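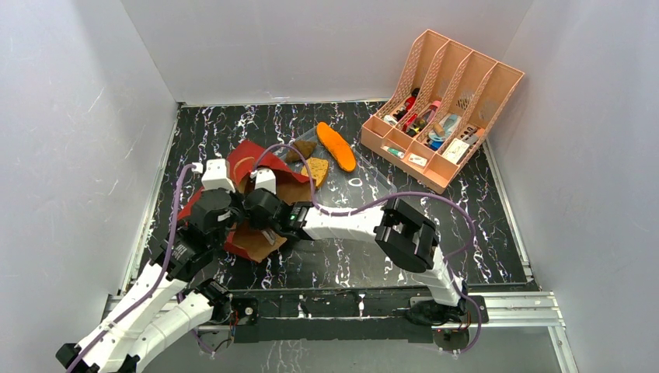 Two white robot arms over a black marble-patterned tabletop

Salvage
Keyword ability • Cistard
Introduced in: Drultow
Status: Active

Salvage is a keyword ability in the digital card game Cistard. When a card with Salvage is destroyed while on the board, its owner may pay the Salvage cost to return it to hand at the end of the turn. The ability was added with the Drultow expansion and is found on relic and unit cards. No spell has ever been printed with it.

Rules

Salvage is written on a card as the keyword followed by a number, such as Salvage 2. The number is the amount of ore the owner must pay. The payment is offered once, during the end step of the turn in which the card was destroyed. If the owner declines or has too little ore, the card stays in the discard pile and can't be salvaged later.

A card returned by Salvage goes back to hand with its printed cost, attack and health. Damage, attachments and temporary effects are removed. Permanent cost changes - those marked with a gold border on the cost gem - are kept.

Ore left unspent by the player whose turn is ending can be used for Salvage. The other player can pay only from reserve ore, which is capped at 12.

If several cards with Salvage are destroyed in the same turn, the owner is asked about each one in the order in which they left the board. Cards destroyed at the same moment are handled from left to right.

Interactions

Silence: A silenced card loses Salvage. If the silence effect ends before the card is destroyed, Salvage works as normal.

Banish: Banished cards are not destroyed, and Salvage does not trigger.

Full hand: If the hand is full during the end step, the payment is still offered. The ore is spent and the card is burned. This is intended behavior and is listed in the in-game rules reference.

Copies: Token copies of a card with Salvage are removed from the game when they leave the board and can't be returned.

Plidholm Foundry: This relic reduces Salvage costs by 1, to a minimum of 0. Two Foundries stack. A cost of 0 still brings up the payment prompt.

Hattori, Last Smelter: Cards returned by Salvage while Hattori is on the board gain +1 attack in hand. Hattori does not apply the bonus to itself.

History

Salvage was designed by Soledad Tillman and Gus Nguyen-Tran. An early version returned the card straight to the board and was used in closed testing under the name Recast. It was changed after testers found that games with two relic decks often ran to the turn limit.

Patch 19 (October 2024) moved the payment from the moment of destruction to the end step. Before the patch, a player could salvage a card and play it again in the same turn. The Salvage cost of Hattori, Last Smelter was raised from 1 to 2 in the same patch.

Trivia

The Salvage icon was drawn by Rochelle Whitlock. It reuses the tongs from the art of Plidholm Foundry, card number 687.

The flavor text on Bent Ladle refers to the old name of the keyword.

See also

Recast
Reserve ore
End step
List of Drultow cards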